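The Toaster Oven Earns Its Spot

By Tahira Gondal
April 8, 2021

My mother bought her first toaster oven in December of the year I turned 8, and she used it more than the big oven and the stove put together. It made fish sticks, baked apples, cheese on toast and, on one bad evening, a pair of mittens somebody had left on top to dry. When it finally quit she bought the same kind again. I grew up thinking every kitchen had one.

Plenty don't. A lot of people I know own a pop-up toaster and a microwave and see no reason to add a third box to the counter. I get it. Counter space is the one thing you can't buy more of in a rental. But over the past year, with three meals a day being eaten at home, the small oven has come back into a lot of conversations, and I've been asked the same questions often enough to write the answers down.

Start with toast. A toaster oven is slower at it than a pop-up toaster, and anyone who says otherwise is selling one. Mine takes close to twice as long on the first round. What you get back is that you can look at the bread while it browns, and you can put things on it first. Butter, cinnamon sugar, sliced tomato, leftover chili — none of that can go in a slot.

Bread in a small oven does best in the middle of the rack. The corners run cooler in most of them and the back wall runs hotter, so a slice pushed all the way in will come out with one dark edge. Soft white bread colors quickly once it gets going. Dense rye takes its time. I tell people to stand there for the first few rounds with any new oven and learn what its dial means, as the numbers on a toast dial mean very little from one brand to the next.

I tested two ovens for this piece, the Kistgate and the Stivlow, both the plain sort with knobs and a fold-down door. The Kistgate browned more evenly. The Stivlow had the better door, with a hinge that held still when I leaned a plate against it by accident. Neither one came with a decent way of getting food out, and that is my main complaint with the whole category.

The tray handle that comes in the box works for the tray. It does nothing for a slice of bread lying on bare wire. Most of us end up pinching the crust with our fingertips and pulling fast, and most of us have a little mark on the back of one hand from the top of the opening. A fork tears soft bread. Tongs work on a bagel half but crush anything with a topping.

A thin metal spatula is what I use now. Slotted is good, as it weighs less and the front edge bends a bit. Keep the blade nearly flat, come in from the side, and get it under the crust before you lift. If the bread catches on the wire, back up and try again from a little farther over. Don't scoop. A scooping motion sends the slice against the back wall, and then you have a real reach on your hands. Mine is a Tanoli with a long handle and it lives in a jar next to the oven. Leave the plastic and silicone turners in the drawer for this job, at least near the heating elements.

Then there are the crumbs. Every toaster oven collects them on the bottom, and every owner means to empty them more often. I dump mine once a week over the sink, with the oven unplugged and cold. Burned crumbs smoke, and the smoke gets into the next thing you cook. A dry pastry brush will get what's stuck in the corners. If there's grease down there too, wash the tray with dish soap and let it dry fully before it goes back.

Give the oven some air. The vents on the side are there to let heat out, and a cereal box shoved up against them is a bad idea. I leave a hand's width on both sides and more than that above. The top gets hot enough to soften a bread bag, which I know from experience. Wood counters and tables will take a small oven well enough if it stands on its feet, but check underneath after a long bake.

As for cost, you can spend 200 dollars or a good deal more on one with a fan and a screen. I wouldn't, unless it's going to replace your main oven. For toast, a baked potato and the odd tray of cookies, two knobs will do. My sister has the Ledolo, a very basic model she picked up at a yard sale, and she has made eight open-face sandwiches in it for a birthday lunch, two at a time, with everyone eating in turns. She says the last pair came out best.

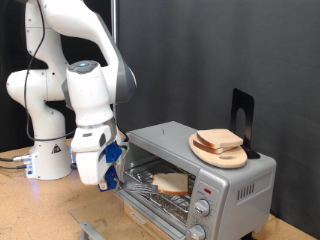
A slotted metal spatula slides in from the side, under the crust of a slice of white bread.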